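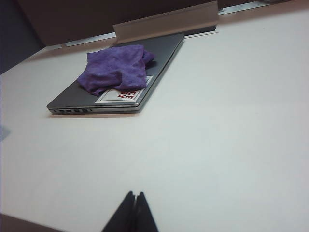

Cideteo Tenants' Association
Minutes of the General Meeting

Date: Oct 31, 2019
Place: Ground floor meeting room, Renaud Building
Present: chair, secretary, building manager, members from 9 units
Apologies: two members, by email

1. Opening

The chair opened the meeting at 6:35 p.m. The agenda was accepted with one change: the item on bike storage was moved up so that a member with an early shift could speak to it.

2. Minutes of the September meeting

Approved with a correction. Under "Laundry room," the new closing time should read 10:30 p.m., not 10 p.m. The secretary will replace the copy on the notice board.

3. Bike storage

The rack by the rear entrance is full most evenings, and bikes are being locked to the stair rail. The building manager repeated that the rail has to stay clear under the fire rules. A member asked if the old coal room could be used. The manager said the door is wide enough but the floor slopes and there is no light past the first wall.

Agreed: the manager will get a price for a light and a second rack. Bikes without a unit tag will be moved to the yard after two weeks' notice.

4. Heating

The boiler was serviced by Zoturard in September. The bill came to $1,664, which includes a replacement pump. Members on the top floor said their radiators are still slow to warm up in the morning. The manager thinks there is air in the line and will ask Zoturard to come back. The visit should fall under the service contract. If it does not, the manager will check with the chair before booking.

One member asked that the heat come on at 5:30 a.m. instead of 6. There were objections on cost. Put to a vote: 3 for, 5 against, 1 abstaining. The start time stays at 6.

5. Cleaning contract

Cliltura has offered to renew for one year at $900 a month, same price as now. Windows on the stair landings are not included. Comments on the work were mostly good. The lobby mats have been missed several times, and the recycling area is swept but not washed.

Agreed: renew, with the mats written into the contract. Landing windows to be priced separately.

6. Other business

Packages are again being left on top of the mailboxes. A sign will go up asking carriers to use the shelf.

The intercom for the 2 units at the back crackles in rain. Manager to look at the outside panel.

A request to repaint the lobby was held over to the next meeting. Members who want to suggest a color should write to the secretary.

7. Next meeting

First week of December, same room. The secretary will send the date by email and post it in the lobby.

The meeting closed at 7:50 p.m.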